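Home | Projects | Reports | People | Archive

Does a Second Hand Help? Two-Hand Egg Packing in Simulation

By Nia Kemeys and Teguh Liew
October
5 shares | 0 comments

Our project looked at one task: a humanoid robot takes an egg from a bowl and puts it in a carton. We wanted to know if a policy trained on demonstrations that use both hands does better than one trained on demonstrations that use only one. Everything was done in simulation. Our advisor, Hidayah Gunawan, suggested the topic after last year's group had trouble with objects that roll.

Background

Imitation learning trains a policy to copy recorded demonstrations. The recordings pair what the robot senses with what the operator told it to do. Most of the student projects before ours used a single arm and a block or a can. An egg is harder. It has no flat side, it moves when a finger touches it off center, and the grip has to stay under a force limit.

We used Stiltia, the simulator our lab already runs, and the Wisine training code written by Cathal Mac Mathúna. Neither of us had used Wisine before, and learning it took most of the first month.

Setup

The robot has two arms and two hands with jointed fingers. The bowl starts on the robot's left-hand side of the table and the carton stands toward the other side with its lid open. The carton holds four eggs, but we only ever asked for one egg per trial. Any empty cup counted as correct.

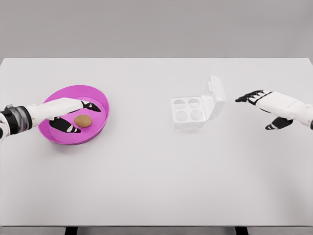 At the start of each trial the bowl is moved a small random distance and the egg is given a random angle. The carton position is also changed, but less, because large shifts put the far cups out of reach of the left arm. We found this out late and had to throw away our first batch of recordings.

A trial ends in success if the egg is at rest in a cup and the contact force never went over the limit. It fails if the egg leaves the table, if the limit is passed, or if time runs out at 40 seconds.

Demonstrations

We recorded 124 demonstrations for each condition. Anisa Sinaga did all of the operating, so that differences between operators would not get mixed into the result. In the one-hand condition the left hand picks and places the egg and the right hand stays parked. In the two-hand condition the left hand does the same job, but the right hand comes in and steadies the carton before the egg is lowered.

The two-hand recordings were slower to make. Anisa had to wait for the right hand to settle, and some early ones were redone when the fingers pushed the lid.

Training

Both policies had the same network, the same number of steps and the same camera input. We trained five copies of each with different random seeds. Training ran overnight on the shared machine. One run crashed when the disk filled up and we restarted it from the beginning.

Results

The best two-hand policy succeeded in 92 percent of its test trials. The one-hand policies were lower on every seed, and the gap was larger when the carton had been shifted toward the right.

We watched the failures and sorted them by hand. Picking the egg out of the bowl went wrong equally often in both conditions, which makes sense, as the right hand does nothing at that stage. The usual mistake was a thumb that closed too early and rolled the egg up the side of the bowl. The difference came at placement. With one hand, the egg or a fingertip would catch the rim of a cup and the whole carton would slide. The policy then lowered the egg where the cup used to be.

The two-hand policy had a failure of its own. Sometimes the right hand stopped short of the carton and waited there until time ran out - we think this comes from the pauses in the recordings.

Limits

The friction between carton and table is a guess. If the real value is higher, the carton would slide less and the second hand would matter less. We meant to test several values but ran out of machine time. We also used only one egg model, and its shell can't crack, so the force limit stands in for breaking.

Next steps

Teguh is cutting the pauses out of the two-hand recordings and will retrain on the shorter versions. After that we plan to fill all four cups in one trial.

Previous | Next | Back to Reports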